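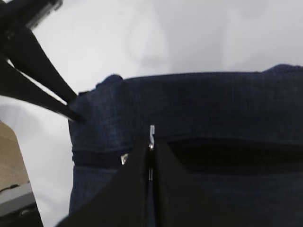 *Zipper pull, partly open pocket. My nemesis for years.*

**Robots on the sorting bench — what happens to the people?**
Posted by Kausar Bhutto, February 2021

I check returns at Nillivmont: bags, clothes, kitchen stuff. Every zipper gets opened, looked into and closed. Now management has put arms on the job and calls us "exception handlers." Nine of us on the shift. Has anyone been through this? Do I learn the new thing or update my resume?

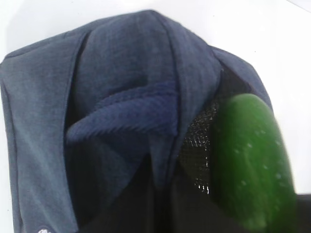

*Hood with fleece inside, green finger on the right.*

**Ishbel Cruickshank**

Went through it at Grasar in October. My wrists stopped hurting, so credit where due. The boredom is new, though. You used to handle the stuff — now you watch a screen and get called over for the weird ones. 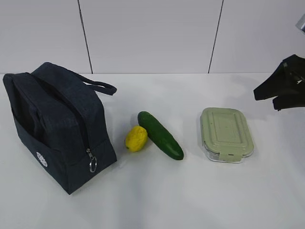 Ask in writing who sets the hourly target. Ours went from 74 items to a number that assumed the arm never gets stuck, and guess whose name was on the report when it did. Also ask whether "exception handler" has a pay grade. Ours was a title and a lanyard.

**Cirilo Quezada**

learn it. free training is free training

**Tobiloba Nwankwo**

What Cirilo said, but get the training on the clock. I did 15 hours of modules at my kitchen table and have been paid for none of them.
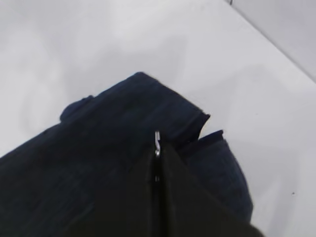

Keep your own notes on what you fix, too. When they redo the job descriptions, somebody will claim the system handles pockets by itself.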